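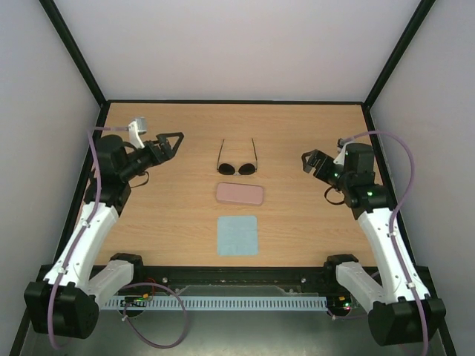
One reader in Brultedon has written to say that she owned three pairs of reading glasses last winter and could find none of them on the morning she needed to sign a lease. Her letter asks why a magazine that has printed so much on the cost of eye care has printed so little on the keeping of spectacles once they have been bought.

The question is a fair one. The lost property office at Brultedon station received 400 pairs of glasses and sunglasses in its last full year, more than it received of any other article except umbrellas. Of these, 100 were returned to their owners. The remainder were held for the required period and then passed to the Badau Sight Fund, which cleans and measures them before offering them to clinics.

Staff at the office report that the pairs most often claimed are those handed in with a case. A case may carry a name or the address of an optician, and owners describe it with more confidence than they describe the glasses themselves. Few people can state the width of their own frames. Most can say whether the case was blue or brown, and whether it closed with a snap or a zip.

Case making was once a trade of some standing in the district. The Nutsugah works, on the canal side of Badau, employed 500 people at its height and supplied opticians across three counties. Its early cases were pressed from tin and covered in cloth. Later ones were moulded, and sold in soft shades intended to match handbags. The works closed its last line in October, after several years of short orders, and part of the site is now let to Brilus, a repair firm that replaces hinges, nose pads and scratched lenses.

Brilus has taken on 18 former employees of the works. The firm advises customers to fold their glasses before setting them down, to rest them with the lenses facing upwards, and to avoid leaving them on car dashboards, where heat can damage the coating. It also asks that cloths be washed without fabric softener. Sunglasses account for a growing share of its work, and hinges are the usual fault – many wearers remove them with one hand, and the strain falls on a single side.

The lost property office has meanwhile changed its own practice. Glasses are now entered by the colour of the case first, and by the shape of the lens second. Claims may be made in person or by post, and a small fee is charged on collection. Pairs handed in at stations further down the line are sent on to Brultedon and may take several days to appear in the register.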